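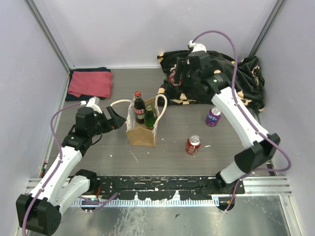
Drinks, a kraft paper bag and a patterned black cloth on a brown wood-grain panel.

Dornska Neighborhood Pantry
Progress report to the Mertens Fund
Reporting period ending in December
Submitted by Marcus Yazzie, Program Manager

Purpose of the grant

The Mertens Fund awarded the Pantry a one-year grant to extend grocery distribution to households that cannot reach the main site during daytime hours. The grant covers an evening distribution on Wednesday, home delivery for older residents, and the purchase of shelf-stable food and drinks. This report covers the second half of the grant year.

Households served

At the close of the period, 292 households were registered for the evening distribution, against a target of 300. Of these, 69 receive home delivery. The shortfall against the target reflects a slow start in the Fikitz apartments, where the management company did not approve our notices for the lobby until the second month. Registration there has since picked up, and we expect to meet the target in the first weeks of the next period.

Most new registrations came through the school office and the clinic. The printed flyer brought in fewer people than planned, and we do not intend to reprint it.

Distribution

The evening distribution was held every week of the period except one, when the building lost power in the afternoon. Households were notified by text message and were able to collect a double allotment the following week. Doors open at 5:30 p.m. and close at 8:00 p.m. Lines were longest in the first half hour. In response, we moved to assigned arrival times by last name, and the average wait fell to roughly 10 minutes.

Each household receives a standard allotment of grains, canned vegetables, a protein item, fresh produce when available, and drinks. Households may decline any item. Declined items go to a shared table near the exit and are taken by others, so very little is returned to stock. Canned beets and unsweetened cereal were declined most often, and both have been reduced in our standing order.

Home delivery

Deliveries are made on two routes. The northern route is running well. The southern route was redrawn twice because of the bridge closure and still takes longer than the time budgeted for it. We have asked our driver to keep a log of stops for one month so that the route can be divided if necessary. Three residents requested large-print item lists, which are now included with all deliveries. 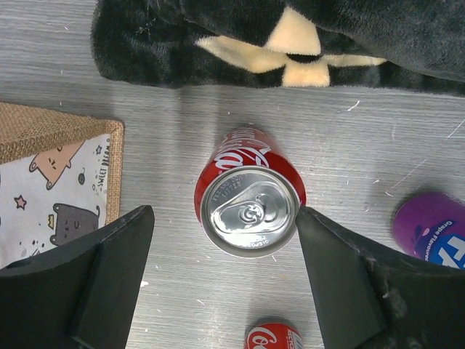

Are soft drinks purchased with grant funds?
Grant funds pay only for water, milk and juice. Soft drinks are offered when they are donated, and they are recorded separately in the inventory.

Inventory and purchasing

The Pantry moved its stock records from paper to the Jerix inventory program in this period. The change took more staff time than expected. Opening counts had to be repeated for the dry goods room after several case quantities were entered as single units. Records are now current, and expiration dates are reviewed at the start of each month.

Prices for cooking oil and rice rose during the period. We offset part of the increase by buying rice in larger bags and repacking it on site, under the procedure approved by the county inspector. The second refrigerator listed in the original budget was delivered and is in use.

Budget

Spending on food is in line with the approved budget. Spending on fuel is over the approved line, for the reasons given under Home delivery, and spending on printing is under. We request permission to move the unspent printing funds to fuel. No other changes are requested, and a full statement of expenses is attached.

Plans for the next period

We will complete outreach in the Fikitz apartments, decide whether to divide the southern route, and carry out the household survey that was postponed from this period. The survey will ask about arrival times, item preferences and dietary needs, and will be available in English and Spanish. Results will be included in the final report.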